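Oker Sorting Cell: Demonstration Visits at Brakbridge

27 Nov 2025
By the Brakbridge demonstration desk

The Oker is a single-arm sorting cell for mixed small goods. It is meant for places that get things in by the bin and need them out by type: returns desks, toy libraries, charity depots, small repackers. Visitors can see it at work in our Brakbridge demonstration room, on the same kind of green table we supply with the unit.

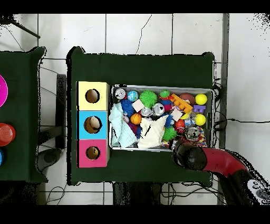 Page last changed: 27 November, visit times and bin list

What you will see

A visit lasts 41 minutes. The arm picks from a full bin of mixed items next to three boxes with round holes in the top, one yellow, one blue and one pink or red. We do not tidy the bin first. Hard balls, spiky balls, drink cans and soft cloth all go in together, as they would on a working day.

Cloth is what most visitors ask about. It folds over other items and changes shape when gripped, so the arm has to take a fresh look after each attempt.

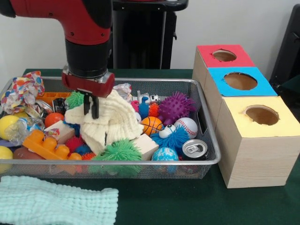 We run the cell at the speed we would set for a new customer. It can go faster, but a slower run makes it easier to follow each pick, and staff are on hand to stop it if you want to talk something through. Groups are limited to five people. Please keep bags off the tables.

Bins and boxes

The Oker works from a solid plastic bin or a wire basket. Both are part of the demonstration, and you can ask for either when you book.

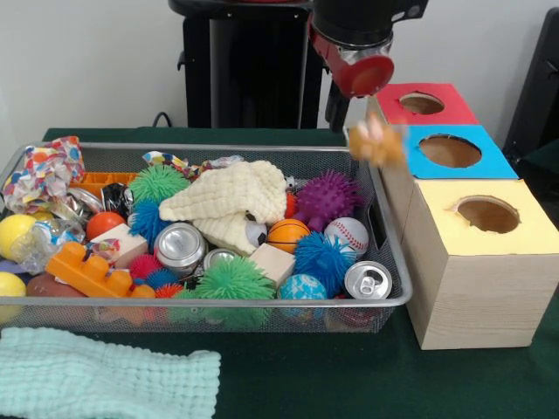 Small goods vary a lot in weight and surface, and the Farina gripper option is sold with that in mind. It closes on two fingers and is set up for light loads only. Balls and blocks are the usual test. Fuzzy items are worth watching too – the small tan-orange one by the rim of the basket is typical of the size the gripper is meant for. Heavy or sharp goods need a different tool, and we will say so before you order.

Supplied with the cell:
- arm, stand and control panel
- one bin or basket
- three sorting boxes
- cables for a standard wall outlet
- setup at your site, usually done in nearly 3 hours

Bringing your own goods

You are welcome to bring a box of your own items. Send us a short list first. Glass, liquids and anything with an open blade can't be run. Items are handed back at the end of the visit – we can't store them between sessions.

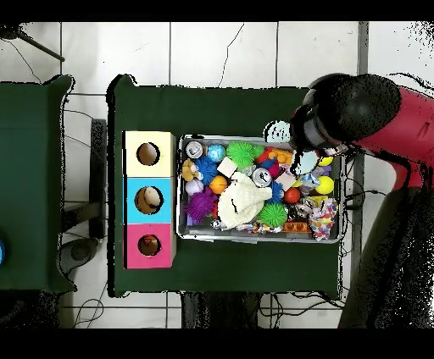

Booking a visit

Visits are free and run on weekday afternoons. The next open day for larger groups is in January at our Grivurstead site, which has parking and step-free entry. Ask for the Oker by name, as other cells are shown there too.

Related items
Farina gripper option
Oker floor stand and table
Grivurstead open day, January
Spare sorting boxes, set of 3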